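Informe de avance para Taltlow – Taller de bisutería Kasero
10/30/18

Hola, Yu-ting:

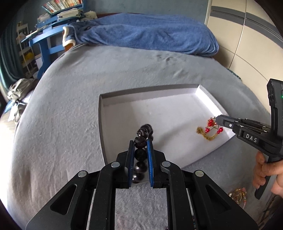 Pulsera de cuentas oscuras con dos talladas y, en la bandeja blanca, la pieza roja y dorada.

Te debía este informe desde que cerramos la segunda tanda, así que voy al grano (bueno, lo intento, ya me conoces). La clasificación va bien, mejor de lo que te conté por teléfono. De las 216 piezas que nos llegaron en las cajas de donación tenemos ya 81 revisadas, con su ficha y su bolsita. Otras 22 las he apartado porque necesitan hilo nuevo o un cierre, y ésas prefiero no ponerlas a la venta hasta que alguien con más paciencia que yo se siente con ellas.

El sistema de las bandejas blancas ha sido un acierto, ¡gracias por insistir! Antes volcábamos todo en la mesa y las cuentas pequeñas acababan en el suelo. Ahora cada pieza pasa por una bandeja bajita y debajo ponemos una tela gris suave, de modo que si algo se escapa no rebota. Además, sobre el blanco se ve enseguida si una cuenta está rayada o si falta alguna.

Las pulseras de cuentas oscuras son mi debilidad, lo confieso. La de la foto tiene cuentas redondas y grandes, casi todas muy brillantes, y entre ellas dos talladas que le dan mucha gracia. Hay también una más mate, y todavía no sé si es así de origen o si se ha gastado con el uso. En la ficha he puesto «material por confirmar», que es lo que hemos acordado escribir siempre que no estemos seguros – nada de poner ónice ni azabache a ojo, que luego vienen las reclamaciones.

Con la bisutería roja y dorada vamos más despacio. Son piezas con más detalle, y las partes doradas en espiral se enganchan con todo, incluida mi manga. Las estamos guardando una por bolsa, sin apretar. Me gustaría llevarlas al mercadillo como lote aparte, con un precio un poco más alto, pero eso lo hablamos.

Del dinero: de los 4,000 de la subvención hemos gastado casi la mitad, sobre todo en bolsas, etiquetas, hilo elástico y los expositores de Plakonwood, que llegaron con una semana de retraso y uno venía con la base torcida. Ya lo han cambiado sin cobrarnos el envío. El hilo lo compramos en Chuang y aguanta bastante bien; he pedido dos rollos más del grueso, porque las pulseras de cuentas grandes pesan y con el fino no me fío. Las facturas te las mando escaneadas en otro correo.

Lo que va peor son las fichas. Empezamos apuntando sólo color y tipo de cierre, y a mitad de la primera caja nos dimos cuenta de que también hacía falta el largo. O sea, que me toca volver a medir unas cuantas. Es un rollo, pero prefiero hacerlo ahora que con el puesto montado y la gente esperando.

Para enero quiero tener terminada la clasificación y decididos los precios. Me faltaría que me confirmaras dos cosas: si podemos gastar lo que sobre de etiquetas en cajitas de regalo y si el lote rojo y dorado va aparte o con lo demás. Con un mensaje corto me vale.

Un abrazo, y pásate por el taller cuando quieras – hay café.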